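# Setting up a door open/close task on the Onirard two-arm kit

This page covers one job on the Onirard kit: opening and closing a hinged cabinet door with the right arm, using the door routine that ships in the Stetov task package. It assumes the arms are mounted, the controller boots cleanly and both grippers have been homed. If you have not done those steps, do the Stetov quick start first.

The kit was supplied with the two-fingered grippers and the head and wrist cameras. Firmware notes are at the end.

## What you need

- Onirard base unit with both arms fitted
- Stetov task package, installed and licensed
- A cabinet with a side-hinged door that swings freely
- A hex key set and a torque driver
- Two metres of clear floor on the hinge side of the door

A soft-close hinge will work, but the force profile needs a separate calibration and it is not covered on this page. Push-to-open latches are not supported in the current release.

## 1. Place the base

Park the base so the door, fully open, ends up between the cabinet and the right arm. The right shoulder should be further from the hinge line than the swing of the door plus one gripper length. Lock the base before you power the arms.

Check the cable runs at this point. The arm cables need enough slack to clear the wrist through its full rotation, and any floor cable has to stay outside the path of the base. On carpet, test the lock by pushing on the base at waist height. If it creeps, level the feet again.

## 2. Teach the hinge line

Start the teach routine from the controller menu: **Tasks > Door > Teach**. The software asks for three points.

1. Top hinge, on the pin.
2. Bottom hinge, on the pin.
3. The free edge of the door, at the height you want contact.

Move the arm by hand in compliant mode and press **Store** at each point. The routine calculates the swing radius and displays it. Compare the figure with a tape measure. A difference of more than two millimetres usually means a point was stored off the pin, and it is quicker to teach all three again than to edit one.

Keep the third point clear of any catch or latch hardware. Contact near the lower edge of the door has given us the most repeatable results on light doors — the upper edge tends to flex.

## 3. Set the approach

Set the gripper to open before it reaches the door, with the fingers angled down. The default approach offset is conservative and can be left alone for the first run. Reduce the approach speed to a quarter of the default until you have watched one complete cycle.

The left arm has no part in this routine. Give it a parked pose forward of the base and low enough to stay out of the door's swing. The planner treats a parked arm as a fixed obstacle, so a poor choice here will show up as a "no path" error in step 4.

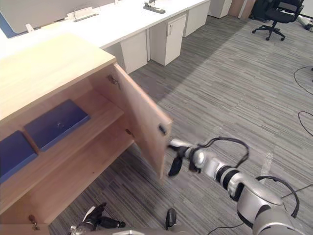
*Door at nearly 90 degrees, right gripper open beside the lower edge.*

With the door held open, check for contents that could foul it on the way back. Trays and panels on the shelf should sit behind the line of the cabinet front. The routine does not check for this.

## 4. Run a single cycle

Select **Run once**. Stand on the side away from the arm with the stop button in hand. The cycle runs in four stages:

| Stage | Action | Default limit |
|---|---|---|
| A | Approach to contact point | Speed only |
| B | Swing to taught open angle | Speed and force |
| C | Release and retract | Speed only |
| D | Return and close | Speed and force |

If the arm stops during stage B with a force fault, do not raise the limit straight away. Move the door by hand through its full travel and feel for a tight spot. A dry hinge or a sagging door will trip the limit, and so will a third point stored too close to the hinge.

If stage D leaves the door slightly open, increase the closing overtravel by one step and run it again. One or two steps is normal.

## 5. Inspect the gripper assembly

Do a visual check once the first cycle is complete, and again at the start of each day the kit is in use. Power the arms down first. The wrist camera gives a usable close view of the assembly from below, but it is no substitute for looking at the fasteners directly.

Check for:

- bolt heads sitting proud of the bracket
- debris in any open recess in the housing
- rubbing or polished patches on the black parts
- any sideways play in the fingers

Use the torque driver for anything loose. The kit manual lists the setting for each fastener size, and thread compound is not recommended on the bracket.
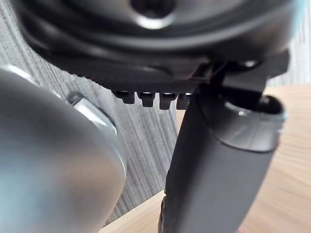 ## 6. Run the repeat test

Set **Repeat** and enter a count. We ran 2,824 cycles on this setup, split over 14 sessions, with the hinge line taught once at the start. The first drift warning came up at cycle 1,678. Teaching the free-edge point again cleared it, and the hinge points were left as they were.

Log files are written in plain text, one line per cycle, with peak force for stages B and D. Plot the two columns separately. A slow rise in stage B alone points to the hinge; a rise in both generally points to the arm.

## Version notes

- The September release of the Stetov package moved the overtravel setting from **Advanced** to **Door**. Older screenshots in the manual still show the previous location.
- The Guerra import tool reads taught points from this routine but drops the parked pose. Enter it again after importing.
- Rernetti controllers use the same menu names. The force limits are scaled differently, so do not copy values across from an Onirard unit.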